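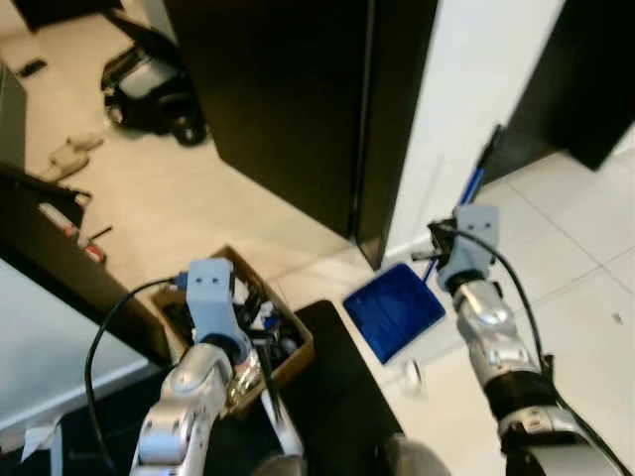
Black cables and small white parts in an open cardboard box.

The drawer everyone has

Pierina Barbieri keeps hers under the stairs. It started as a shoebox when she moved into the Pivstead flat, became a plastic tub, and is now two tubs and a green shopping bag with the handles tied together. Inside are phone chargers, aerial leads, the power supply for a printer she gave away, and a cord with a plug at each end that she has never been able to match to anything.

"I threw one out once," she says. "The next week I needed it. I've kept everything since."

Most households have a version of this. Old cables are small, they look useful, and it is hard to know what to do with them. They shouldn't go in the kerbside recycling bin, where they can wrap around the sorting machinery, and plenty of people feel uneasy about putting copper in the rubbish. So they stay put.

Tomás Mulcahy runs the repair morning at the Plistinby hall, which opens at 9 am and usually has a queue for the toaster table. In April he added a cable table. People bring what they have, take what they need and leave the rest to be stripped or sent on. The first morning brought in 200 leads. By lunch 50 had gone home with someone else and 150 were left to sort.

His method is simple enough to do on a kitchen floor. Tip everything out and pull the power supplies away from the plain leads. Power supplies carry a label with the output voltage, and one without a readable label isn't worth keeping, as the wrong voltage can ruin a device. Then check each lead for cracked insulation, bent pins or scorch marks. Damaged mains leads go straight to the e-waste pile — don't tape them up and hope.

What remains can be grouped by plug. Mulcahy suggests keeping 2 of any common type and 1 of anything that belongs to a device still in the house. He writes the name of the device on a bit of masking tape near the plug.

"Do it while you remember," he says. "In 3 years you won't."

Coiling matters too. Wrapping a lead tightly around your hand and elbow puts a twist in it, and over time the wires inside can break near the ends. Loose loops, held with a strip of hook-and-loop tape, last longer.

For the leftovers, many council transfer stations accept cords with other e-waste, and some electronics and hardware shops have collection bins. Ring first, as what they take varies. Batteries need to come out of anything that holds them and go in a separate bin.

Barbieri took one tub to Plistinby and came home with it half full. The cord with two plugs is still under the stairs. Mulcahy didn't recognise it either.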